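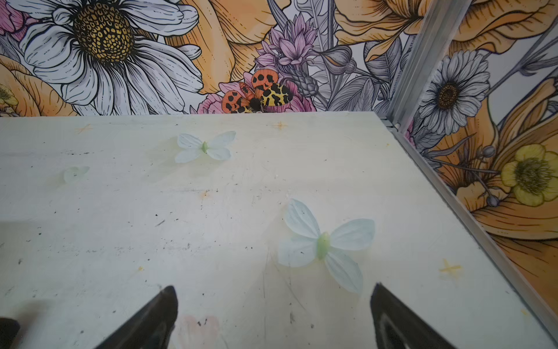

Habibur Talukder wrote in to say that his always go flat within a week, and he wanted to know whether the wings can be shaped again or whether he should throw the butterflies out and buy more. They can be shaped again. It takes a few minutes each, and the same method cleans them and gets them ready to fix to a branch, a card or a lampshade.

These instructions are for light artificial butterflies with thin, see-through wings and a separate body. Feather ones and paper ones need different handling, and there is a short note on paper at the end.

What you need

A flat, light-coloured surface, cleared of anything that could roll
A soft make-up brush or a new watercolour brush
A pencil with a smooth round barrel
Cotton buds and a cup of lukewarm water
Clear craft glue that dries slowly
Fine wire or thread if you mean to hang them

Pale wings are hard to see on a white table. If you keep losing them, work under a lamp placed low and to one side so that each one throws a shadow. I leave the table bare all the same, as a coloured cloth sheds fluff and the wings pick it up.

Cleaning

Hold the butterfly by the body. Brush from the body out to the wing tips, top side first, then turn it over and do the underside. Do not brush back towards the body or you will catch the edge of a wing and crease it.

For a mark that won't brush off, damp a cotton bud, squeeze it nearly dry and dab. Wait until the wing is completely dry before you bend it. No washing-up liquid. It leaves a film that shows when the light comes through.

Shaping the wings

Lay the pencil along the line where the wings meet the body. Fold the pair on one side up against the barrel and hold for a slow count of 3. Do the other side. Let go and they will drop back a little, so go slightly further than the angle you want.

For a curl at the tip, roll just the last part of the wing round the pencil. The front wings take more curl than the back ones. Leave the back ones nearly flat if the butterfly is going to sit on something.

Old wings that have been pressed in a packet may need doing 2 or 3 times. If a wing has a hard crease, smooth it between finger and thumb first. Some creases never come out - put those butterflies at the back of the arrangement.

Fixing to a surface

Put the glue on the surface and lower the body on to it. One small dot is enough. Keep glue off the wings, where it dries as a shiny patch. Leave overnight.

To hang one, tie the thread round the body just behind the front wings and slide the knot until it balances.

Storing

Flat in a shallow box, one layer only, with tissue between if you must stack. Keep the box out of the sun, as pale greens and blues fade on a windowsill.

Paper butterflies

No water at all. Brush them, shape them once and leave them alone.

Page last changed Sep 22, 2001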